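Cendale University Athletics
Football Walk-On Program: Frequently Asked Questions

The following answers are provided for students who wish to join the Cendale football team without an athletic scholarship. Questions not covered on this page should be sent to the Football Operations Office in the Mirani Center.

Who may try out for the team?

Any full-time student in good academic standing may apply. Transfer students may also apply, but they must first have their playing eligibility reviewed by the Compliance Office. Graduate students with eligibility remaining are treated in the same way as undergraduates.

Do I need to have played in high school?

Prior experience is strongly recommended for all positions. Kickers, punters and long snappers with a background in another sport have been considered in past years, and the coaching staff will review each such application individually.

When are tryouts held?

There are two tryouts each year. The winter tryout takes place on 9th February at the Pirgate Indoor Facility. The second is held in September, after the first full week of classes, and is normally limited to positions at which the roster is short. Students may attend both.

What paperwork is required?

Applicants must submit a physical examination form signed by a licensed physician, proof of health insurance, a sickle cell trait result or signed waiver, and the online interest form. Incomplete files will not be accepted at the door. Physicals performed by a chiropractor do not meet the requirement.
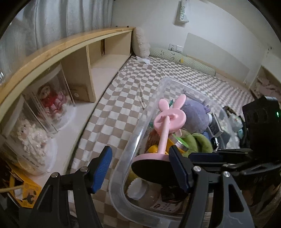 Students who are under 18 on the day of the tryout must also provide a consent form signed by a parent or guardian. Scanned signatures are acceptable. Typed signatures are not.

What should I bring?

Bring cleats, running shoes, athletic shorts, a plain T-shirt and a student ID card. Helmets and pads are not worn at tryouts. Quarterbacks may bring their own footballs for warm-up, although the drills themselves use team equipment. Lockers are not available to applicants, and the department is not responsible for items left on the sideline.

What does the tryout consist of?

All applicants complete a timed 40-yard dash, a short shuttle and a vertical jump. Position drills follow. Quarterbacks are asked to throw a set list of routes from under center and from the shotgun. Linemen work in pairs on footwork and hand placement. There is no live contact.

May my family or a private coach attend?

The winter tryout is closed to the public. Family members may wait in the lobby of the Mirani Center, where the snack counter will be open. Private coaches, trainers and recruiting advisers may not enter the field area or speak with staff during the session.

Does it help to know someone on the coaching staff?

Applicants are evaluated on the same drills and by the same group of coaches. A staff member who is related to an applicant does not take part in that evaluation. Letters of recommendation from former coaches may be attached to the interest form, but they are optional.

How many walk-ons are selected?

The number varies with roster needs. Last year the team carried 28 walk-ons, including those who had been in the program for more than one season. In some years no players are added from a tryout.

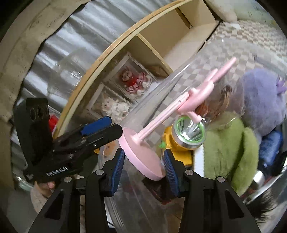
How will I be told of the result?

Results are sent to the student's university e-mail address. They are not posted publicly or given by telephone. Applicants who are not selected may request brief written comments from Lutz Kohlhase, Director of Player Personnel.

Can a walk-on earn a scholarship later?

Yes. Scholarships that become available are awarded at the discretion of the head coach. No promise of future aid may be made to a walk-on at the time of selection, and students should plan their finances accordingly.

What costs should a walk-on expect?

Practice gear, game uniforms and team travel are provided. Walk-ons pay their own tuition, housing and fees. Those who remain on campus for summer conditioning should budget roughly $675 for meals not covered by the training table.

Are walk-ons given academic support?

Walk-ons have full access to tutoring, study hall and advising in Stotolia Hall. Fatemeh Daneshvar, Assistant Director of Academic Services, meets with every new player before the first team practice. Students with laboratory courses in the afternoon should speak with her before registering, as practice times cannot be moved.

May I play another varsity sport?

Participation in a second sport requires written approval from both head coaches. The form is available from the Compliance Office and must be renewed each academic year.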